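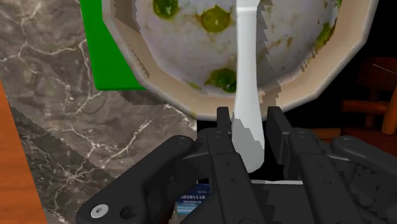 Jastville, 5th October

The Skindcombe Household Food Service is opening registration for its winter soup and porridge program. This thread sets out who may register, what is provided, and what has changed from last winter. 1/12

41 shares · 6 comments

The program runs from the first week of January until the end of the school term. Meals are served at the Edton Road hall in Jastville and at the Athumani Center. Both sites have step-free entry from the parking lot side. 2/12

Any resident of Skindcombe may register. Proof of income is not required. Applicants will be asked for a name, a street address and the number of people in the household. Addresses are used to plan deliveries and are deleted when the program closes. 3/12

18 shares · 2 comments

Each site can seat 50 people at a time. There will be two sittings each evening at Edton Road and one at the Athumani Center, where the kitchen is smaller. Please go to the sitting shown on your card. Residents who arrive for the wrong sitting will be served if seats remain after the first ten minutes. 4/12

The winter menu has been revised following comments received in the spring. Leek and potato soup stays. Split pea soup returns. The lentil and tomato soup has been withdrawn, as much of it was coming back to the kitchen uneaten. Rice porridge will be offered plain, with toppings served separately. 5/12

63 shares · 19 comments

Several residents have asked about salt. All soups are now prepared without added salt and seasoned at the table. Bouillon cubes are no longer used at either site. Stock is made the day before from vegetable trimmings and, for the chicken soup only, from bones. 6/12

Allergens are listed on a board beside the serving counter and on the back of the weekly menu sheet. Celery is present in most stocks. Residents who must avoid celery should tell us when they register so that a separate pot can be prepared. 7/12

12 shares

Home delivery is available to residents who cannot travel to a site because of illness, disability or caring duties. The charge is $4 per week for each household, whatever its size. The charge may be waived on request and no reason need be given. 8/12

Delivered soup is chilled and must be reheated until steaming throughout. Please do not reheat any portion more than once. Containers should be rinsed and left out for the driver on the next visit. A large number were not returned last winter and replacing them is costly. 9/12

27 shares · 8 comments

The program has funding for 600 registered residents across both sites and delivery. If more people apply, places will be offered in the order in which forms are received, and a waiting list will be kept. Last year's participants are not registered automatically and must complete a new form. 10/12

Forms may be collected from either site, from the Jastville library or from the front desk at the Skindcombe town offices. Completed forms may be left at the same places. The closing date for the first round is 30 days from this notice. 11/12

Questions about registration may be left as a reply to this thread or asked in person at Edton Road on weekday mornings. Please do not post addresses or medical details in replies. A large-print copy of the menu is available at both sites. 12/12

35 shares · 14 comments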